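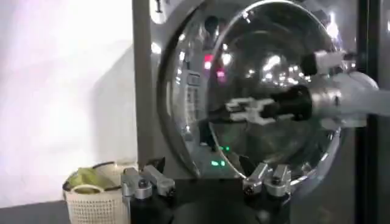 3. Materials and Methods

3.1 Study site and machines

Fiber release was measured in the shared laundry rooms of the Hundside housing estate. The estate has four laundry rooms, each on its own branch drain, and all four are fed from the same softened water main. Residents book the machines by the hour and bring their own clothes and detergent. Top-loading machines were left out of the study, as their water use per load varies too widely for the sampling volumes used here. All results refer to front-loading machines with a horizontal drum and a round glass door (Figure 2).

Figure 2. Front-loading washing machine, gray body, with domed door window.

The water level in a front-loading drum is low compared with the drum diameter, so the load is lifted and dropped through the wash liquid for most of the cycle. Earlier work on fiber release has mostly used small test vessels with steel balls, in which the ratio of liquid to fabric is fixed by the operator. In a household machine the ratio changes during the cycle as the fabric takes up water and the inlet valve reopens. We therefore sampled the full drain volume of each load and did not scale up from partial samples.

3.2 Loads

A total of 690 loads were sampled. Sampling ran through August, when window airing is common on the estate and the tumble dryers see little use. This matters for the fiber balance: fabric that has been tumble dried has already lost part of its loose surface fiber to the lint screen and gives a lower count in the next wash.

For each load, the resident filled in a card giving the program, the water temperature setting and the main fabric type (cotton, polyester, mixed or unknown). The card was matched to the drain sample by booking slot. Loads with no card were kept in the totals but dropped from the comparison by fabric. Residents were asked to use their normal detergent dose. For the reference loads, the laboratory supplied Zanura liquid detergent in pre-measured cups, with no softener.

Reference loads consisted of new polyester fleece blankets cut from a single roll and hemmed on all sides with polyester thread. Cut edges shed far more than knitted faces, and an unhemmed blanket would mainly measure the quality of the scissors. Blankets were weighed dry before the first wash and again after the last.

3.3 Drain sampling

The drain hose was led into a closed collection tank through a rigid elbow. Wash and rinse water were collected together. After the final spin the tank was stirred with a paddle and emptied under gravity through a Grgić filter housing holding two stainless steel screens in series. The coarse screen caught hair, lint balls and pocket debris. The fine screen held the fraction reported in Section 4. Tank walls were rinsed down with filtered water, and the rinse was passed through the same screens.

Inlet and drain volumes were recorded with a Zuvia logger fitted to the supply tap and to the tank outlet. A load was rejected if the drained volume was larger than the inlet volume, which points to carry-over from the previous load or a leaking valve. A smaller drained volume was accepted, as wet fabric leaves the machine with some of the water in it.

Blank runs with an empty drum were carried out before the first booking on Saturday. Fibers found in the blanks were treated as carry-over from the door seal and the sump. The blank value for a given machine was subtracted from all of its loads until the next blank run.

3.4 Fiber counting

The fine screens were backwashed into glass beakers and the suspension was treated with hydrogen peroxide to break down soap scum and skin flakes. A subsample was drawn onto a gridded membrane and counted under a stereo microscope. Counting stopped when 2000 fibers had been recorded or when the whole membrane had been covered, whichever came first. Fibers crossing the left or top line of a grid square were counted in that square; those crossing the right or bottom line were not.

Cotton and polyester were separated by staining. The stain does not reliably separate viscose from cotton, and the two are reported together as cellulosic fiber. Dark fibers that could not be assigned by color were checked by infrared spectroscopy. Membranes on which the fibers had clumped were discarded and a new subsample was drawn from the same beaker after gentle stirring.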